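4.2 Do reviewers really hear a change of style?

Fans and critics like to split a metal band's catalog into eras, and the split is usually treated as a fact about the music. We doubt this. Our corpus holds 1,899 album reviews covering 18 bands, and 691 of them claim a clear break between one record and the next. When we compared those claims with tempo, tuning and vocal range taken from the recordings, the match was weak. Reviewers agreed with each other far more than they agreed with the audio.

Achari and Lobo put this down to production, arguing that a cleaner mix makes familiar riffs sound new. It is a fair idea, but their listening test used only 2 albums, both by Tokell, and every listener already knew the band.

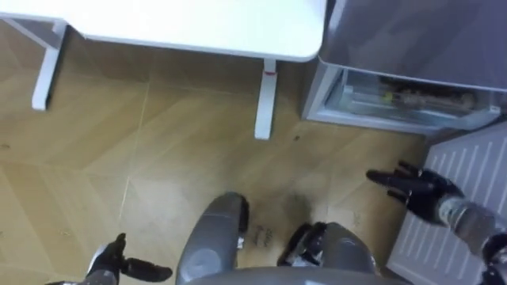
Figure 3. Open storage drawer next to a white table.

A simpler reading is that reviewers repeat what earlier reviewers wrote. The supposed "melodic turn" of Ovthorpe appears in early fanzine pieces and then in almost the same words for years afterward, even in reviews of records with hardly any melody on them. Marar calls this shared memory. We would call it copying until someone shows otherwise.

None of this proves that eras are made up. Eseck did change singers, and anyone can hear it. Our complaint is with the many cases where the only evidence for a new era is that people keep saying there was one.

Related items
Alva: Counting Riffs in Long Catalogs
Trương: Who Reads Fanzines Now?
Amin and the Live Album Problem

Last updated: November 22, 2019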